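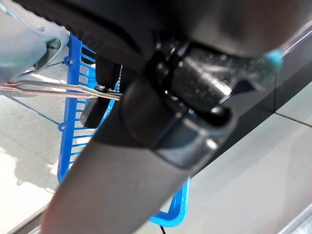 Figure 2. Black plastic hinge and clip.

4. Setting up check-in for a youth mission trip

Set up the trip in Gadeo before you open registration. You need leader access to the Avon group.

1. Open Trips and choose New Trip. Enter the destination (Tanley) and the July departure date.
2. Under Places, enter 18. Leaders are counted separately.
3. Turn on Parent Consent. Students can't be checked in until a parent or guardian has signed the form.
4. Add at least 2 adult leaders. Each one needs a current screening record on file.
5. Paste your packing list and prayer guide into Notes for Families. The box holds up to 3000 characters.
6. Choose Save, then Publish.

Note: Students who register after the trip is full go onto the waiting list. They are not moved up automatically – a leader has to approve each one.

Caution: Cancelling a published trip deletes its consent forms. Export them first.

To print name tags, go to Check-in, choose Tags and select the Bashir layout. Medical details don't print on tags.

Section last updated April 27, 2019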